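My aunt Clémence left me the bus station cafe in Dullgate, which sounds grand until you see it. It had 63 chairs and one toilet, and a parrot called Besnard who hated me on sight.

I'd planned to sell up by May. I had a whole speech ready for the lawyer! Then the 743 from Atmont broke down right outside at six in the morning, and in came a bus full of hungry people, and what was I going to do, point at the closed sign? I put the kettle on. I burned the first two rounds of toast (Besnard screamed the whole time) and then a woman in a yellow raincoat came around the counter and took the bread knife out of my hand.

"Malsha Fakir," she said. "Sit down, you're making it worse."

She'd been on her way to Mollon to start a new job - something with computers, she said, good money, her own desk.
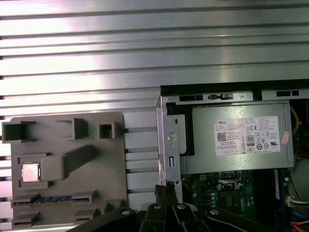 A chip in its nest, silver side up.

She missed the next bus. Then she missed the one after that, and I noticed she wasn't looking at the clock much. By noon she'd moved the pie case over to the window and told me my coffee tasted like pennies.

"They'll be wondering where you are," I said.

"They will," she said, and went on cutting the crusts off.

I called the lawyer around four and told him I needed another week. Behind me Besnard said "penny coffee" in Malsha's exact voice, and she laughed so hard she had to put the knife down.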